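About Enen

Enen is a room-clearing and desk-ordering service. We sort work surfaces, cables and small appliances in furnished rooms between lets. The firm was set up by Dirk Sauerland in March as an offshoot of Potance, which handles storage and transport. Last year the two firms together cleared 1,016 rooms, 234 of them single rooms with one desk.

What we do

Most of our hours go on desks in alcoves. These collect items that belong elsewhere: bathroom appliances, carrier bags, empty bottles, chargers. Work starts at the back edge, where the power strip normally sits, and moves forward. Loose cables are traced to their device before anything is unplugged. Flat devices are lifted clear and wiped last.

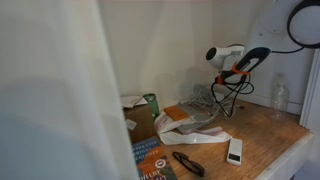

Alcove desk with hair dryer, power strip and white cables.

Items are sorted into 3 groups – stays on the desk, goes to another room, goes out. Hair dryers go in the second group. The cord is coiled loosely, never wound tight round the handle, and tied with a cloth strip. Bottles and torn bags go out the same day. Notebooks, wallets and cases are never opened.

Sockets and switches

We do no electrical work. Before a desk is laid out again we note the position of each wall outlet and switch, so that the power strip can be placed within reach and the switch kept free. Where a switch and an outlet share one plate, tall items are kept to either side of it. Marks on the wall are entered on the room sheet and left as found. 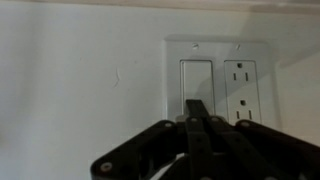
Bimon, a letting office we have worked with since the start, asked that the room sheet should also say which outlet the desk lamp uses, as new tenants kept ringing about it. That line is now on every sheet.

Staff and hours

Enen has 26 staff in two crews. The Taşdemir crew takes furnished flats and the Potance crew takes student rooms. Bookings are taken by telephone until 4 p.m. – later calls are returned the next morning.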